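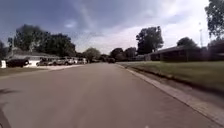
Reading time: 1 minute

Print | E-mail this page

Curb and gutter

A curb and gutter is a raised edging joined to a shallow drainage channel, built along the side of a paved road. It is most often made of concrete and appears as a pale band between the roadway and the ground beyond. A narrow seam commonly marks the line where it meets the pavement.

The gutter carries rainwater along the road to an inlet. The curb keeps that water off neighboring lawns and supports the edge of the pavement. On residential streets, a strip of bare or planted ground may lie between the curb and the grass of a house lot. Local streets with little traffic are frequently left without lane lines.

Barrier curbs have a steep face, commonly 6 inches high. Rolled curbs have a sloped face that vehicles can cross, and are common in neighborhoods of single-story houses with wide lots. In the Skatora subdivision, rolled curbs were laid on 17 streets using concrete with a design strength of 3000 pounds per square inch.

See also: Storm drain; Road verge; Pavement

Shares: 6 | Comments: 0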